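1/14/21 – Zendcombe has opened registration for its spring course for HR managers, run with the training firm Koppel. The course lasts 2 days and covers hiring, pay reviews and exit interviews.
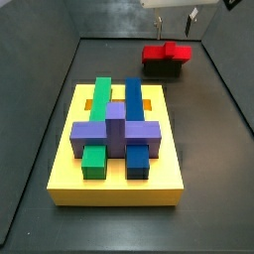 Chie Miyazaki said the pay sessions were the part members had asked for most in December.

Places cost $2,000 each, and 13 employers have signed up so far.
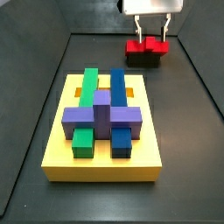 Sino and Corero are both sending managers – Corero for the first time. Course notes go out by email a week ahead.
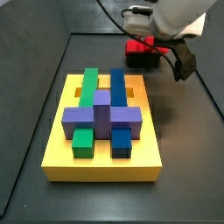

## Booking

Edgars Stankevičius is handling registration. There are 17 places left.
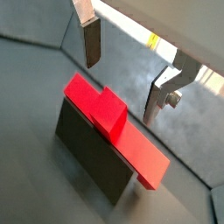
Can a place be passed to a colleague? Transfers are free until the course notes go out.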